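Watport Community Boards > Health and Wellbeing > General
Tick season and the Wisano patch

saltbush_jen
May 2023
Has anyone tried the Wisano tick patch? You stick it on your ankle and it's meant to keep ticks off for 9 days. The chemist on the main street has a whole display of them and we're off bushwalking with the kids soon. The box says it was tested on 597 people, so I'm leaning towards yes, but it isn't cheap.

greyheron
Tested on 597 people how? Did they walk through long grass with a patch on one leg and none on the other? Or did they fill in a form afterwards saying they felt protected? I went looking for the study and all I found was a leaflet from Lorine, the company that makes the patch.

Mulga_Mick
I used them last October and didn't get a single tick. Three weekends out, same track where I normally pick up a couple. Say what you like about leaflets, it worked for me.

greyheron
Or it was a dry October and there weren't many ticks. I didn't get any either and I was wearing shorts and no patch.

pathlab_dropout
I read the leaflet too. The number that bothers me is the 2450 ticks they say were "exposed to the active ingredient". Exposed in a dish is a long way from a tick climbing up your sock. Plenty of plant oils will turn a tick around on a bit of filter paper and do next to nothing on sweaty skin an hour later. And how does something on your ankle protect the back of your neck?
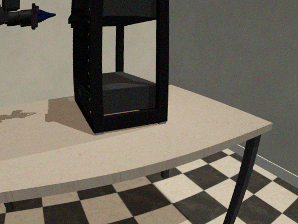
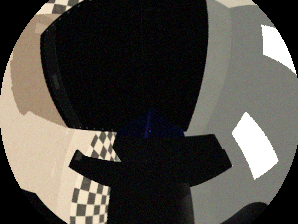

Both are computer renders.

What I'd want is a plain table. How many people wore a real patch, how many wore a dummy one, how many ticks were found on each group, and who did the looking. If they have that, it costs them nothing to put it up. I emailed and got a discount code.

saltbush_jen
Ha, okay. So what do you all do instead?

pathlab_dropout
Long pants tucked into socks, a proper repellent put on the way the label tells you, and a good check when you get home. Behind the ears, hairline, armpits, behind the knees. Do the kids before bed.

Mulga_Mick
I do all that AND wear the patch. Can't see the harm.

greyheron
So how do you know it was the patch?

Mulga_Mick
I don't need to know, I need to not have ticks on me.

sockpuppet_real
My worry is people skipping the check. My brother-in-law wore the Sârbu wristband, different brand, same idea, and never looked because he reckoned he was covered. Found one behind his knee days later. He was fine, but still.

saltbush_jen
Fair point. Think I'll leave the patch and get some decent socks. Does it matter if they're light coloured?

pathlab_dropout
Easier to spot them on, yes. I wouldn't pay extra for it.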